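Colldale Community Pool Association
Minutes of the regular meeting, Sep 13, 2024

Present: Kátia Cordeiro (chair), Norbert Holub, Oldřich Mikuš, Štěpánka Brabec (minutes)
Absent: Libor Vondráček (sent written notes)

The meeting opened at 6:30 p.m. in the upstairs room. The minutes of the August meeting were approved with one correction: the filter was serviced by Jelínek, and Nultach supplied the parts only.

1. End of season

The outdoor pool closed for the year after Labor Day weekend. Norbert reported that the cover is on and the pump lines are drained. Two anchors on the deep-end side are loose and will have to be reset before spring. Norbert will get a price from Jelínek.

Lane swimming in the indoor pool goes back to the winter timetable on Monday. The early session stays at 6 a.m. Kátia had three emails asking for 5:30 and has replied that there is no lifeguard cover at that hour.

2. Locker rooms and towels

Štěpánka went through the lost property from the summer. Most of it is towels and goggles. It was agreed to keep items until the end of the month and then give what is left to the animal shelter. A notice will go up at the front desk and on the website.

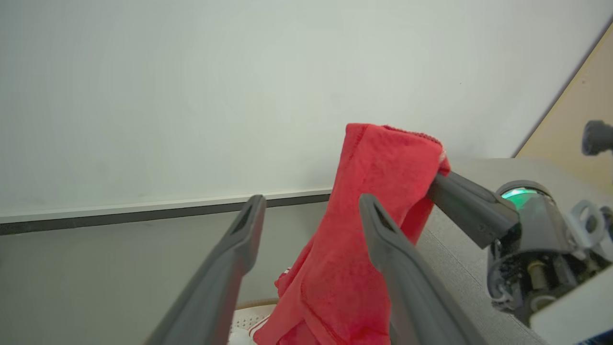 Oldřich asked again about the hooks in the family changing room, several of which have come away from the wall. He has found a heavier type and would like to replace the whole row – the old screws no longer hold in the tile. Approved, to be paid from the maintenance budget.

The second shower on the left still runs cold in the mornings. Libor's notes say the mixing valve was changed in August and that the trouble is probably farther back in the line. Norbert will be there when the plumber comes.

3. Boiler

Libor's notes included the quote from Wenometti for replacing the boiler controls. The price is $3000 with labor, and the work would take the indoor pool out of use for two days. Oldřich wanted a second quote first. Norbert said the present controls have failed twice this year and he would prefer not to go into winter with them.

Motion by Norbert to accept the Wenometti quote, seconded by Štěpánka. Three in favor, Oldřich against. Carried. Kátia will ask for dates that avoid the Saturday lessons.

4. Swimming lessons

Registration for fall lessons stands at 22 children in the beginner group and 23 in the intermediate group. The limit is 30 in each. Kátia will leave registration open for another week. Parents have asked whether they may watch from the deck. It was decided to keep the present rule – parents watch from the gallery, except on the first and last day.

5. Other business

The vending machine contract was put off to the next meeting. Oldřich has the key to the bicycle shed, and a copy will be made for the front desk.

The meeting closed at 8:10 p.m.

Minutes taken by Štěpánka Brabec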